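How Engineers Compare Robot Grippers
Robots at Work, Part 2. Words by Fitriani Santoso
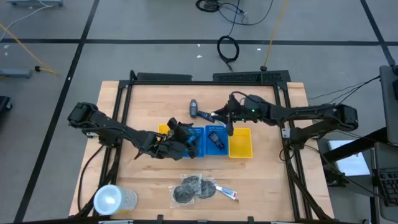
What is a gripper?
A gripper is the part at the end of a robot arm that takes hold of things. Some grippers have fingers. Others use suction cups or magnets.

Grippers with fingers work by squeezing. A motor pulls the fingers together until they press on the object. The press makes friction, and friction stops the object from sliding out. Too little squeeze and the object drops. Too much and a soft object gets crushed.

At the Wuisan workshop, two black arms share one wooden table. They reach in from opposite sides, over a row of yellow and blue bins. One gripper has its fingers closed on a blue object with white tape around it. Different shapes make different problems. A small tube can roll. A plastic bag bends wherever a finger touches it.

To compare two grippers fairly, engineers change one thing at a time. The object, the starting place and the speed stay the same. Only the fingers change. Keith Donnelly runs the tests for the Zakitz fingers, and each set gets 500 tries. A try counts as a success if the object ends up in the correct bin. A drop counts as a miss, even if the arm picks the object up again.

In the last test, the flat fingers scored 451 out of 500. The curved fingers have not finished their tries — they are due in July.

Words to know
Friction: the force that slows things down when they rub together.
Joint: a place where an arm can bend or turn.
Controller: the computer that tells each motor when to move and how far.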